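Home Notebook Faults Parts Search

Clunonholm bench notebook
February 2018

Arm drove its fingers into the table on replay of the napkin take

Writing this up before the accepted explanation sets hard. I have heard "it's the shiny table" from several people and I don't believe it yet.

What happened. We were replaying a recorded take on the Buvness arm at low speed. The take is a simple one: come in over the round table, close on the folded napkin, lift, put it back, open. The approach was fine. Then partway down the arm dropped faster than it should have, the fingers met the wood and kept pushing until the drive faulted. Pranab Akanda hit the stop. One finger pad is split and there is a dent in the practice top we keep under the arm. I was standing back from it, and so was Pranab, but I had been leaning over that top a few minutes earlier to move the napkin, and I had the arm live while I did it. That was stupid and I'm putting it down here so it is written somewhere.

What the log says. Mumar shows the recorded height of the right-hand gripper stepping down by 26 mm at frame 3,811. It's a clean step. The value is good, then it is wrong, and it stays wrong to the end of the take. The tracking score is green the whole way through, on both sides of the step. So either the score doesn't measure what we think it does or the tracking was happy with a wrong answer. Neither is comforting.

The Kumarasinghe support note (they did the tracking side for us) blames reflections. Their argument is that the marker cube on the gripper gets mirrored in the varnish, the camera finds the mirrored pattern, and the height is worked out from the wrong one. It is a tidy story and it could happen in principle. I asked for a case where they had seen it happen and got the same paragraph back with the words in a different order.
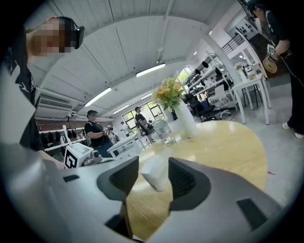 A reflection fault ought to follow the reflections, and I can't make it do that. If varnish and strip lights were enough to cause it, we should see small errors all through the session, getting worse as the gripper comes down and easing as it lifts. The honey-coloured top throws the overhead lights straight back at you, and the napkin stands right out on it between the fingers, so any pass over that spot should be in trouble. I went back through the other napkin takes and the height is smooth in every one. A mirrored pattern should also come out the wrong way round, and as far as I can tell from the manual a back-to-front code is thrown away unless it happens to match another code in the set. Nobody at Kumarasinghe has said that it does.

I tried to force the fault on the spare table with the varnished lid. Lights on, blinds open, cube held low and tilted every way my wrist goes. Nothing. Then with a sheet of mirror film on the lid, which is far worse than any varnish. I got dropouts, and the score went amber as it should, but no step. That doesn't rule reflections out. It does mean that whoever wants to blame them now owes me a demonstration.

What I suspect instead. Two grippers, two cubes, and a table small enough that the hands come close together over whatever is being picked up. The step in the right-hand height starts when the two recorded positions are near their closest. If the software briefly takes a face of the left cube for a face of the right, it will apply the wrong mounting offset and carry on, perfectly sure of itself. The mounts differ in height. I haven't measured by how much with anything better than a steel rule held in bad light, so I won't write the number down and pretend it agrees.

The weak point in my version is that the height stays wrong after the hands move apart. A simple mix-up should clear itself once the cubes separate. To make it stick I have to suppose that Mumar latches the offset at the moment of confusion and doesn't look again. I haven't seen the code and nobody here has. So I'm complaining about a story with no demonstration and then offering one of my own.

Pranab's view is that we should stop arguing about cause and put a floor under the arm: a hard limit in the controller below which the fingers can't go, whatever the recording asks for. I agree with the limit. I don't agree that it ends the matter. A wrong height which happens to sit above the limit will still be a wrong height, and next time it could be a sideways step, and there is no floor for that. 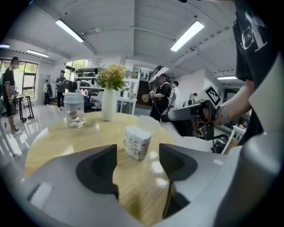
Nazma Bhuiyan disagrees with me on most of this and asked to have it recorded. She thinks the fault is mechanical and that we are both chasing software since software is what we have logs for. Her case is that the right-hand cube was knocked during the take and settled lower on its post. That would give a step, it would stay, and the score would stay green, as the camera would be seeing a real cube in a real place. She says the clamp screws were last done up in October and that she has been asking for thread lock ever since.

I dislike how well that fits. It explains the sticking, which mine doesn't. Against it: a cube that slips on its post should also turn a little, and I'd expect a kick in the angle at the same frame. The angle trace has a wobble there but no more than you get from an ordinary hand. Nazma's answer is that the post has a flat on it and the cube can slide without turning. I looked and it does have a flat. I had not noticed it in all the time I've been handling the thing.

Also against it: the cube was tight when I checked. But I checked after Pranab had packed the grippers away, and he can't say whether he nipped the screws up. He does it out of habit. We have lost that evidence and there's no getting it back. New rule, starting now, and I'd like people to keep to it even when it's late: after a fault, no one touches the hand units until they've been looked at and the cube height has been measured.

3 comments on this section

Things I no longer trust:

The green score. It tells us the software found a pattern it liked. It doesn't tell us the pattern is where the fingers think it is.

Replay at low speed as a safety measure. Low speed was slow enough for Pranab to react and still too fast to save the pad. If my hand had been on the table I'd have had time to see it coming and I'm not certain I would have moved it.

The summary page in Mumar, which lists this take as "complete, no warnings".

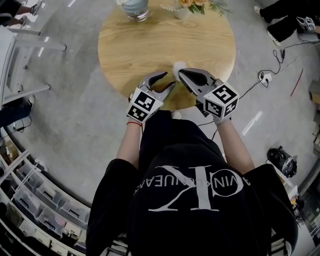

Did the stop button do its job? It cut the drive when it was pressed, and the fingers had already hit the table by then. The drive's own overload trip came first in the log, ahead of the button. I don't think Pranab could have been quicker. The trip level was set by whoever commissioned the arm and there is no note of why it was set where it is. It's high. I pushed against the wrist with a luggage scale and gave up before it tripped, and that was with me leaning on it.

On the takes where both hands work together, for instance when the jaws close in on the small fluffy thing from either side, the cubes get very near each other. Those are the ones I want to go through next. If my idea is right they should be full of steps and somebody should have noticed. If they are clean, I'm probably wrong and Nazma gets her thread lock and an apology. The trouble is that most of them have never been replayed on the arm, only on screen, and on screen a hand that sinks a little way into a table looks like nothing at all.

The cable is worth a look too. It hangs down past the arm of whoever is holding the right unit, and a good tug on it would pull on the whole gripper. I don't see how that moves the cube on its post, but I didn't see the flat on the post either.

To do:

- Height limit in the controller, above the practice top. Pranab. No replays until it is in.
- Scratch a line on each post at the bottom edge of the cube, so that a slip shows. Me.
- Script to flag any jump in height between neighbouring frames, run on every take before it goes near the arm. Me, unless Nazma gets there first.
- Lower the overload trip. Need to find out how low it can go before it trips on its own weight. Pranab to ask Buvness, in writing.
- Ask Kumarasinghe whether the mounting offset is held once set. A plain question, and I want a plain reply this time.
- Hands off the table with the arm live. All of us, me first.

The napkin take is marked bad and moved out of the set. I've kept the raw file. The split pad is in the tin with the other split pads, labelled, please don't throw it away.

Added later: Kumarasinghe have replied. They suggest a matt tablecloth.

2 shares 3 comments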